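Chapter 7
Going to See a Robot at Work

What this chapter covers
Preparing for a demonstration visit
What to watch while the machine is running
Questions to put to the people who run it
Writing up what you saw

By this stage of the course you have read about joints, grippers and control systems, and you have worked through the calculations in Chapter 6. Most students find that a first visit to a working cell changes how they think about these subjects. A movement that takes one line to write down can take a long time to get right, and much of the effort goes into things a diagram leaves out, such as where the cables run and how the goods are set out.

The example used in this chapter is the open day held by Florkora at its Bloxham workshop on Sunday, April 20, 2025. The firm opened its doors to 181 visitors, in groups, and each group saw the same demonstration: a two-armed robot picking food items for a tray. The session was led by Dean Gosling, who had worked on the picking task for 3 years. He spoke for a short time and then let the machine run.

Gosling began with the purpose of the work. Florkora wants a robot that can serve from a counter where the stock changes from day to day. A machine that handles one product in one kind of pack can be set up once and left. A counter holds soft things and stiff things, tall bottles and flat packets, and the robot has to deal with each in turn. His team had set itself a target of 1000 picks without a person stepping in, and at the time of the visit it had not reached it.

Visitors were asked to stay behind a painted line and to find the emergency stop before anything moved. You should do the same on any visit. The stop is a large red button, and at Bloxham it is mounted on a yellow panel beside the table. If you cannot see it from where you are standing, ask.

The picking itself was slower than many people expected. Several visitors asked why, and Gosling replied that speed would come later and that he would sooner have a slow arm than a crushed lunch. Soft goods give way under the fingers, and clear wrapping is hard for a vision system to see. Both problems come together in a wrapped sandwich, and this was the item he spent most time on. We return to grip force in Section 7.3 and to clear packaging in Section 7.4.

Note too how the stock is arranged. Stepped stands raise the back rows so that one item does not hide another. Baskets and bowls are harder, as the packets in them lie in a heap and at all angles. When you make your own notes, record the holders as well as the goods.

Look at Figure 7.1 before reading on. Decide which items you would expect to be easiest to pick up and which the hardest, and write down your reasons. You will need them for Exercise 2.

Figure 7.1 Picking a wrapped sandwich from a stepped display 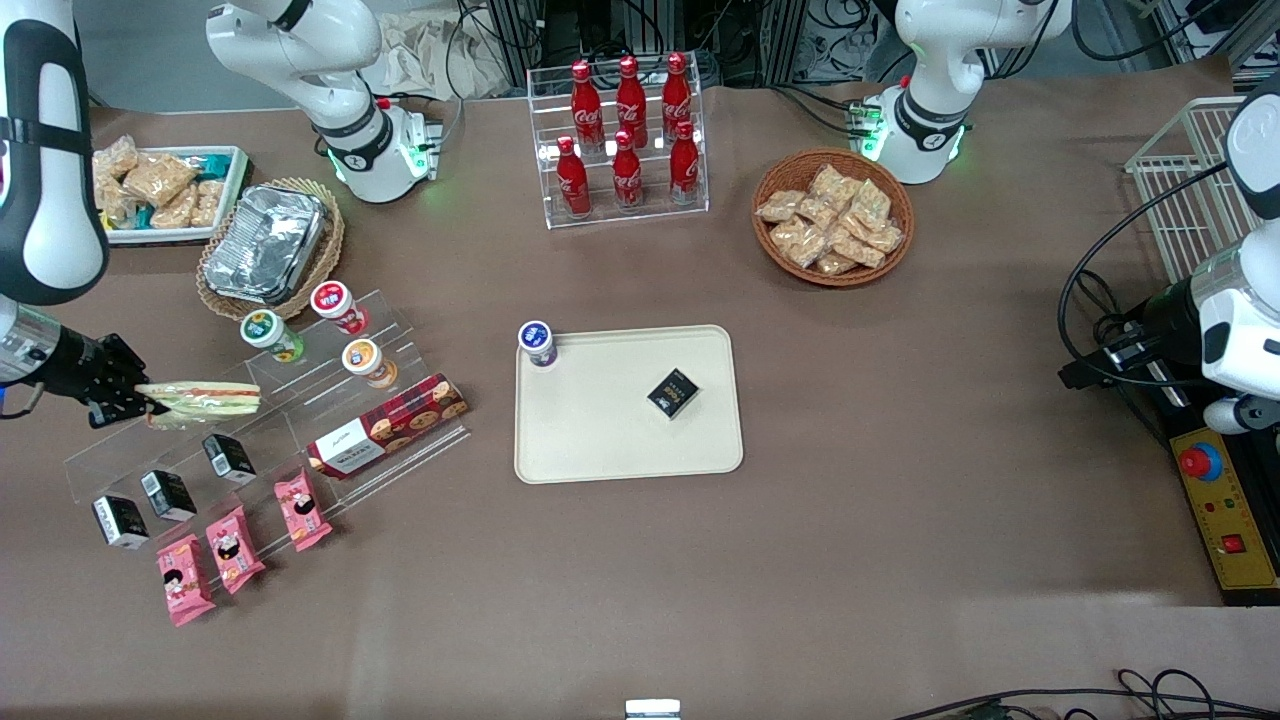 7.1 Before the visit

Write to the host in good time and say how many of you are coming. Ask what you will be shown, whether notes and photographs are allowed, and what footwear is needed. Read whatever the firm has published about the machine, and bring a short list of questions with you.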